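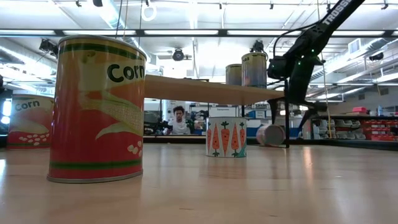
Gullow Workshop Tips, No. 60

The shelf that wouldn't stay up: bench tips for anyone stacking tins with a robot

I love a good bench failure, and we had a cracker at Macedo in March. The job (we call it Fovine, after the first script that ran it) is simple enough to say out loud: pick up a tin, put it on the shelf, go back for the next one. Two arms, one plank, a few food tins. What could go wrong? Well, the shelf could come down! One end dropped, the tins went with it, and the arm carried on calmly to the spot where the shelf used to be, because as far as it knew everything was going splendidly.

It took us most of an afternoon to work out why, and I've picked up so many handy bits from it that I'm giving the whole page over to shelves this time. Most of this will do just as well for a garage or a larder.

Check the post before the program

We went straight to the software, of course. We read logs, we replayed the move slowly, we argued over the gripper settings. The fault was at the foot of the post. A thin post is lovely for keeping things out of the arm's way, but ours had worked itself out of true by a hair on every run, and the elbow was brushing it on the way back from the shelf. One small knock does nothing. Eighty small knocks will walk a post right out from under a plank.

So now we put a pencil tick on the table at the foot of the post and look at it after every run. If the foot has left the tick, stop and find out what touched it. It's the cheapest sensor in the building and I'm very fond of it.

Let the arm go home the long way round

Our return path was a straight line, which looked tidy on screen and passed far too close to the post. We added a stop on the way, up and over, and left 15 mm more clearance than we thought we needed. Each trip is 2 seconds slower. I'd pay that ten times over to avoid crawling about after tinned veg.

Remember the elbow, too! Everybody watches the fingers, and it's so often the wide lump halfway up the arm that does the bumping. Cables count as part of the arm, so leave them enough slack to bend but tie back any loop that could hook a shelf or a tin.

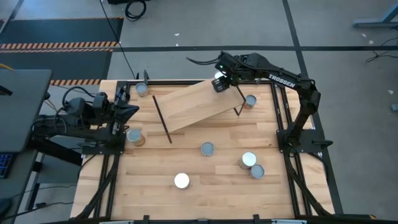 Keep one arm parked well clear while you're testing the other. With both of them live you'll never be sure which one gave the knock, and we wasted a good hour blaming the wrong side. Run the left by itself, then the right, then the pair together at a crawl.

Clamp it, then try to spoil it

Once the plank is up, press down on the far corner with a finger. Then the near corner. Then push it sideways. If it lifts, slides or twists, it isn't ready for a robot, and I wouldn't trust it with your jam either. We'd been loading ours at one end only, so the weight was all on the side with the weaker support. Spread the load out and start from the middle.

A quick rub with 80 grit where the wood meets its support gives a bit of bite. We also tried a strip of Hoter grip tape, which was brilliant on the plank and hopeless on the post, where it just curled up. You may have better luck.

When tins fall

Hands out! It's so tempting to dart in and catch one, and that's the very moment the arm is still moving. Press the stop, wait until everything is still, and only then reach over the table. Keep the stop button where you can hit it without leaning across the bench, and agree beforehand who has charge of it. If you're the one at the far side of the table, it isn't you.

Don't forget a held arm can sag when the power goes. Take whatever is in the gripper out of the reckoning by putting a folded towel underneath before you switch off.

Pick up the tins before you restart, including the ones that have rolled under the desk. A dented rim changes how the fingers close, so ours go in a separate box for practice runs. If the tin is full and the seam looks damaged or the ends bulge, it goes in the bin, not the cupboard.

Save the bad run

Please don't delete it! We very nearly did. Watching it back was how we spotted the elbow, and we've kept it with a note of which post, which plank and what time of day. Since the longer way home went in we've had more than 60 runs and the pencil tick hasn't moved. The plank does creak a bit by four o'clock, and I'm looking into that for next time.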